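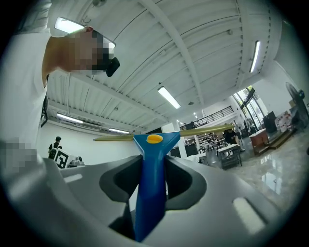 One of the long sticks under the big ceiling lights, pointed end to the left.

Buralik Long Wooden Sticks, sleeve of 26

I go through a silly amount of thin wooden sticks. Grilling, cakes, seedlings, stirring paint, poking the gunk out of the drain in the laundry sink (that one gets thrown away after, relax). For years I bought whatever was hanging near the paper plates at the grocery store and complained about it, and then in August my friend Aoi Yokoyama handed me a half-used sleeve of these and said to quit complaining. So I've been through that half sleeve and three more of my own, and I have opinions!

First thing, the name. Buralik just calls them "long sticks." They don't say skewer and they don't say chopstick anywhere on the sleeve, and I kind of get it, because they sit somewhere in the middle. They're thin like a skewer, with a nice long taper down to a point, but they feel more like something you'd want to pick up and eat with. The color is a pale tan with a little bit of olive in it. If you're used to the bright yellow-white ones from the store they may look a bit drab to you. I like it. They look good standing up in a jar next to the stove, and my sister asked where I got "the fancy ones."

Okay, the splinters. This is where cheap sticks always lose me, and it's the reason I was ready to pay more. I ran my fingers down every stick in my first new sleeve and got one rough patch, near the blunt end, which I rubbed off with a nail file. The second sleeve was perfect. The third had two that were fuzzy all the way along and those went straight into the plant pots. So it isn't flawless, but with the grocery store ones I was picking fuzz out of the chicken every single time.

For grilling I soak them while I cut everything up and that has been plenty for vegetables and shrimp. Big chunks of beef are pushing it — the stick holds, but it bows in the middle when you lift it, and I had one snap on me when I tried to flip a really loaded one with my fingers like a hero. Use tongs. The length is great on my grill because the ends stick out past the hot part and I can turn them without cooking my knuckles. On a small tabletop grill I think they'd be too long and you'd be trimming them with garden clippers, which I did once for a dinner at Aoi's place and it worked fine, just ugly ends.

Cake testing is my favorite use, weirdly. A toothpick never gets to the bottom of a Bundt and a knife leaves a big slot in the top. One of these goes all the way down and leaves a hole you can hide with a dusting of sugar. I've got one that lives in the drawer with the measuring spoons for exactly this, and I've washed it by hand so many times that it's gone a shade darker. Please don't put them in the dishwasher. I tried it and they came out furry.

I also used a bunch for staking peppers when they were little. They did the job until the plants got heavy. The ends in the dirt got soft pretty fast, so plan on replacing them, or get real stakes like a normal person.

Can you eat with them? Sort of! I've done noodles with a pair when everything else was dirty. They're slippery and a touch too skinny for my hands, and the point is sharper than you want near your mouth. Fine in a pinch, wouldn't give them to a kid.

Now what I don't like. The sleeve. It's a thin paper thing that tears down the side the first time you open it, and from then on you have sticks rolling around the drawer with the points facing every direction. I stabbed myself under the thumbnail reaching for the peeler and said some words. Wike makes a similar stick that comes in a stiff tube with a cap, and the tube is so much better that I bought one just to keep the Buralik sticks in. (The Wike sticks themselves are rougher and a little shorter. I used them up on marshmallows.)

Price is three dollars a sleeve where I shop, and that's more per stick than the store brand by a good bit. If you're feeding a crowd you probably want to look at bulk. Nanami Ichikawa, who I swap recipes with, does food for big parties and she orders a plain box of 4000 from a restaurant supplier. She gave me a handful to compare. Hers are paler and scratchier but for a tray of fruit at a wedding, who cares. For home I'd stay with these.

One more small thing, check that they're straight before you leave the store if you can see through the paper at all. Most of mine were, but I had a couple with a curve to them, and a curved one spins the food around when you turn it, so only one side of your zucchini ever gets brown. Makes me nuts. The curved ones are fine for cakes and plants.

I'd give them four stars out of five. The missing star is for the paper sleeve, and if Buralik ever switches to a tube I'll come back and change it. I've already got another two sleeves in the pantry for the next cookout, and Aoi would like it known that I still owe her half of one.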